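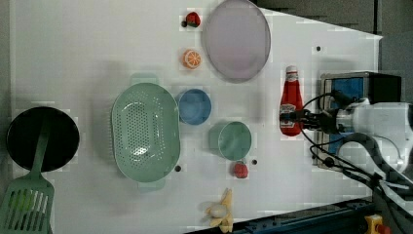 The idea behind the Pledard method fits on an index card, and the lead researcher at Stelmakh will happily write it out for you. Instead of practicing a whole chore from start to finish, the arm learns from short pieces: reach, grip, move, let go. The pieces get shuffled, and the robot has to work out which one comes next.

"We were so used to long demonstrations," she says. "One person would steer the arm through the entire job, and if they fumbled near the end, we threw the whole thing out. I hated that! Now we keep the good parts."

The team collected 2,913 of these short pieces on a kitchen table setup, with toy fruit, dishes and a ketchup bottle among the props. Then came the test she had been waiting for since May: 269 tries with the objects in places the arm had never seen them. The success rate was 63 percent. With whole-chore training on the same table, it had been 17.

"I made my labmate run the numbers again," she says, laughing. "Then I ran them again myself."

She is quick to bring up what still goes wrong. Bowls are hard (the arm likes to pinch the rim too low), and stacking is worse. But she lights up when she talks about recovery, those moments when the arm misses a grip, backs off and goes in again.

"Nobody showed it the full sequence for that. It put the pieces together, and I just love watching it."

Next she wants to try the same training on a second arm at Banorholm, where the table is smaller and the lighting is terrible.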